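Teaching a gripper to open the window

When I reached Norbert Bíró he was eating a late lunch at his desk and was quite happy to be interrupted, as long as I didn't mind him talking with his mouth full. He has spent most of the past year at Oltico's research office in Rordale on a project called Morgan, and he'll tell you cheerfully that its subject is chores: doors, drawers, lids and (his favorite, by a long way) windows.

"People hear the word robotics and want a backflip," he says. "I want it to let some air in!"

The work happens in simulation, in a set of furnished rooms the team calls Hadon. A policy, the piece of software that decides how the arm moves, is trained on 3754 practice runs, and then it's tested in rooms it has never met. Windows turned out to be the stubborn ones. A drawer slides straight toward you, but a hinged sash swings through an arc, and a hand that has taken hold of it has to swing along or lose its grip.

Bíró's first version went for the handle every time, the way you or I would. It opened the window in 45 percent of the test runs, a number he still says with a small groan. His colleague Rhys Hapeta wondered whether the arm might do better if it could let go of the handle once the sash was ajar and take hold of the frame itself, down along the bottom rail.

"Rhys said it over coffee, almost as a throwaway," Bíró remembers. "I thought it was a terrible idea and I told him so. I've had to apologize since, more than once."

With the regrip allowed, success went up to 81 percent in the same rooms.
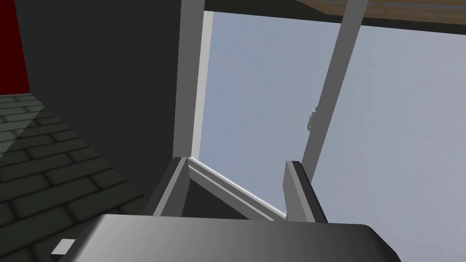 What still goes wrong

Most of the remaining failures come down to timing, Bíró says. The arm lets go of the handle too early, or it closes its fingers on the rail at a poor angle and then pulls against the hinge. He has watched so many of these that he has started noticing how he opens the windows at home, and his wife has asked him to please stop narrating it.

Hapeta, who joined us for the last part of the call, is more cautious about the number. "It's a simulator," he says. "The hinges are perfect, and there's no old paint gluing anything shut. My grandmother's kitchen window would beat this thing in a second."

They plan to move to 2 real windows in December, both mounted in the lab, one of them deliberately stiff. Bíró is looking forward to it. Hapeta has already been asked to find the stiff one, and he says he knows just the kitchen.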